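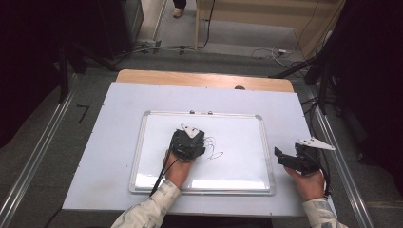

Small whiteboard, black scribbles, mid-table.

Whiteboards and work tables – page 2

Quick page, will tidy later. Colleen Sawatzky asked for somewhere to see the boards before the Hustonness rooms get sorted, so here goes. Only the one pic on this page, the rest are still on Mervin's laptop and he is out til Monday.

About the board up top. Silver aluminum frame, gray plastic corners. Lying flat on the big pale board we use as a work surface, tan wood of the tabletop showing at the far end. Loops and curves in thin black marker, no words. Two little dark knobs close together on the top edge of the frame.

Glare – yes, bright band along the bottom. These boards are shiny. Sit on the other side if you're trying to read one, or prop it up.

Size: the small ones are the ones to ask for if you work flat. The big Tulico boards are wall only, please don't lay them on tables, we had 2 come back with bent corners in October.

Cleaning. Dry cloth first, then the spray from the Varma cupboard, not the kitchen stuff. Noémie Ouellet has the key. Thin markers wipe off easier then the fat ones in my experience, Nandi says the opposite.

Small boards are in room 133, bottom shelf, behind the easels. Sign the sheet. Put the pens back with caps ON.

More pictures when I get them – wall boards, easels, the rolling one with the bad wheel.

Posted 9 Jan 2019, Zamfira Gavrilă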